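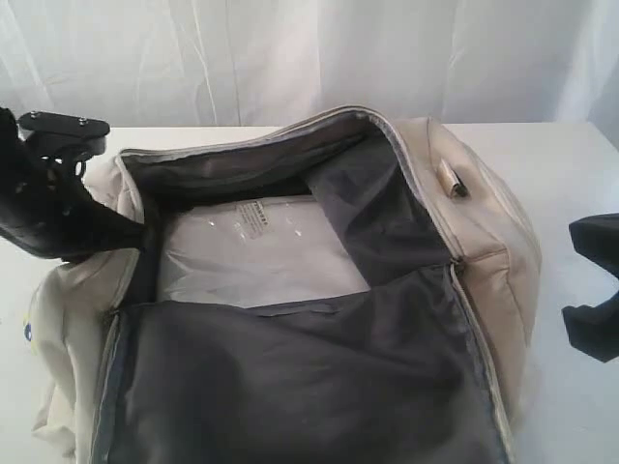
Fig. 4. Bag opened, packed item inside.

Section 3. Preparing and packing your travel bag

Please read this section completely before you pack the first time. It is valid for all bags of the Drindell series, edition November 2021. The wheels and the frame of the larger Drindell trolley are explained in Section 5.

3.1 Before first use

1. Remove the paper filling and the small drying sachet from the main compartment. Put the sachet in the household waste.
2. Leave the bag open in a room with fresh air for one night. The new fabric can have a light smell.
3. Close and open the main zip five times over the full length. Hold the fabric with the other hand when you go round the curve.
4. Write your name and telephone number on the address card. Do not write your home address on the outside.

Note: If the zip runs hard, rub a dry piece of candle wax along the teeth. Do not use cooking oil.

3.2 Opening the bag for packing

1. Lay the bag flat on a clean table or on a bed.
2. Pull the zip to its end on both sides.
3. Fold the top panel towards you until the lining is visible. 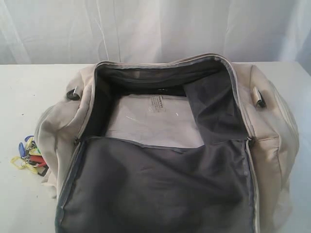 Fig. 5. Top panel folded to the front.

Caution: Do not lift the bag by the open panel. The seam can tear, and this damage is not covered by the guarantee.

3.3 Order of packing

1. Put shoes and other heavy things at the bottom, with the soles to the outside.
2. Roll trousers and pullovers. Shirts are better folded flat in a plastic sleeve.
3. Fill the corners with socks and belts.
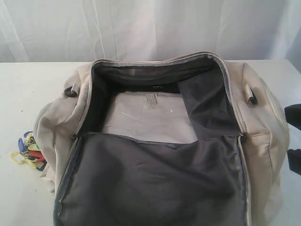
4. Liquids come last, in a closed pouch. Many airports allow only small bottles in the cabin, so ask your airline before you travel.
5. Weigh the bag. The handles are tested for loads up to 30 kg, but your ticket may allow less.

Caution: Do not sit on the bag to close it. Take something out and try again.

3.4 Cleaning and storing

1. Brush off dry dirt with a soft brush.
2. For marks, use a cloth with lukewarm water and a little hand soap. Mix 1,000 ml of water with one teaspoon of soap, not more.
3. Let the bag dry open, away from the radiator.
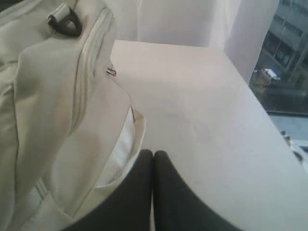
4. Store it in a dry cupboard, lightly filled with an old towel so that it keeps its form. Do not put other luggage on top.

Note: The care spray from Apaza (order number 497, can of 300 ml) is suitable for all our light fabrics. Test it first on a hidden place.

3.5 Spare parts and repair

Address cards and shoulder straps can be ordered from our workshop in Henutport. Please write the bag model and the colour in your letter. The workshop is closed the last two weeks of December. For questions about repairs, ask for Sheyla Pacheco.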